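Broltari open house: a pressing plant, a listening room and a band in the loading bay

I went to the Broltari open house in August with a bad attitude, and I'd like to get that on the record first. I buy a lot of vinyl. I have bought copies of the same album in four colors and I know what that says about me. But I have also sent back enough noisy, off-center, dished records in the last few years that when a pressing plant invites the public in to see how much love goes into each disc, I want to see the reject bin.

Admission was $20, which got you a tour, a drink ticket, a tote bag and a short set by Zotix at 4 p.m. Parking was extra. The plant is on the far side of Wultonau, past the rail yard, in a long low building with a new sign on it. The line at the door was mostly people like me, plus a few bands with demos on their phones who had come to ask about prices and didn't pretend otherwise.

They split us into groups and gave us earplugs and safety glasses. Our guide worked in customer accounts, and she was good at it. She knew the words and the order they went in. Lacquer, plating, stamper, press, trim, sleeve. Anybody who has watched a video about record making could have followed along. When someone in the group asked how many records come off one set of stampers before they get swapped, she said it depended on the title. When he asked who decides, she said quality did. I think she meant the quality department.

The plating room we saw only through a window. Fair enough, it's a chemical process and nobody wants the public leaning over the tanks, but it's also the step where so many of the ticks and pops people complain about get baked in, and we spent less time there than we did in the hallway looking at framed sleeves. There was a tank with its lid shut and a man in an apron writing on a clipboard. We waved and he waved back.

The press floor is the show, and it's a good show. It's loud and it smells like a hot iron. A puck of vinyl goes in with the labels on either side, the press closes, steam, then water, and it opens on something that looks like a record with a ragged skirt around it. The skirt gets trimmed and the disc goes on a spindle to cool. I could have watched it all afternoon. They were running a translucent orange album for a label called Kashyap and the light coming through the discs was very pretty. A kid near me said "it's like candy," and I wrote that down because I had been trying to think of what it was like.

What I wanted to know was how long the discs sit before they're sleeved, because warping is my main complaint with new records, and a lot of people who know more than I do put it down to packing them warm. I asked the press operator directly, over the noise. He held up his hand and rocked it side to side. Then our guide said we had to move along for the next group. I don't draw a conclusion from that. I just note that it's the one question I brought with me and I drove home with it. 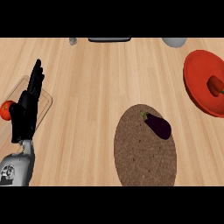
The listening room came next, and Broltari has clearly spent money on it. There's one big turntable, one pair of speakers taller than most of our group, a couch, and a technician who puts on test pressings and takes notes. The whole back wall is new paneling, pale wood close in color to the tabletop in the picture, that same honey shade with long streaks of grain running through it, and our guide told us it had been chosen for its "warmth." I have heard this word used about wood, tubes, tape, cables and once a rubber mat. I tapped the paneling when I had the chance. It sounded like a wall. The speakers did sound great, I'll say that, but they'd sound great in a garage.

They played us the same song twice, first from a file and then from a test pressing, and asked for a show of hands. Everybody picked the record. I picked the record. It was also quite a bit louder the second time, and louder nearly always wins in that kind of comparison, which the technician must know. I asked whether the levels had been matched. He said, "Pretty close." A woman on the couch turned around and gave me a look, so I let it go.

I did get something useful out of him, though, while the others were filing out. He said they pull discs from each run and listen to them all the way through, both sides, and that the complaint he hears most from labels isn't noise, it's off-center holes. He said he can usually hear it on a held piano note before he sees the arm swaying. He put on a bad one for me, a solo piano thing, and the pitch slid around as if the player were on a boat. I liked him more after that. He was the only person all day who showed us a mistake, and I'd have paid the $20 for ten more minutes of it.

The shop was in the old break room. Test pressings signed by people I hadn't heard of, slipmats, a T-shirt with a press on it. There was also the Zotix album in a special open house edition of 303 copies. I asked why 303 and was told that 300 was the run and three were "for the archive," so presumably there were 300 for sale, and I watched a lot of them go. Pricing was steep. It's the same ten songs as the regular black version that came out in the spring, same master, same cutting engineer, in a color the sticker called "smoke." I held one up to the window and it looked gray. I'm not going to tell anyone not to buy gray. I just think that if you put a number on a thing you should say what the number is for.

Then the band. Zotix have been getting a push this year and I've been on the fence. The first single is terrific, two guitars doing a sort of argument over a drum part that never quite lands where you expect, and the rest of the album sounds to me like a group that had one terrific single and a deadline. I had not seen them live. The bay had room for 200 people, according to the sign by the fire door, and it was full, with the big doors rolled up so the overflow could stand in the lot.

Mayuree Ongart sings and plays the thinner-sounding of the two guitars. On the record her voice is doubled almost everywhere, and I had a suspicion it was covering for something. I was wrong about that. She has a flat, close way of singing, like someone reading you a letter they don't agree with, and with only one of her in the room it's a lot better. "Second Porch," which drags on side two, went by at nearly double speed and was my favorite thing in the set. If they had recorded it that way I'd have fewer complaints.

The sound was bad, concrete floor and steel roof, and the bass guitar was a rumor from where I stood. The new song they played was half a song. Between numbers Ongart thanked the plant by name, and then thanked it again, and then a third time with a little bow, and I started to wonder who was paying for the van. But she also told the crowd that the first pressing of their album had come back with the sides swapped, that they'd had to eat the delay, and that they'd only found out because her uncle bought one. There was a big laugh. Our guide was standing near me and she laughed too, a beat later. I don't know if that pressing was done at Broltari. Ongart didn't say, and I couldn't get near her afterward to ask.

They played for under half an hour and closed with the single, of course.

A few practical notes if they hold another one. Go on an early tour, as the later groups were being hurried through the press floor so everyone could be out in time for the music. Bring your own earplugs if you care about them, the ones they hand out are foam and they were out of the small size. The drink ticket is good for one beer or one lemonade and the lemonade was better. There's almost no shade in the lot. If you're in a band and want a quote, there's a desk by the exit with a person who will give you a real number, and the two bands I talked to in line both came away saying it was higher than they'd hoped and that the wait was shorter.

I did not buy the smoke edition. I bought the black one, from the regular bin, for the regular price, mainly for the single and now for "Second Porch" too. It has a slight dish on side one, label side up it rocks a little on the platter, but it plays fine and the hole is in the middle. I've written to the plant with my question about cooling time and I'll add the answer here if I get one.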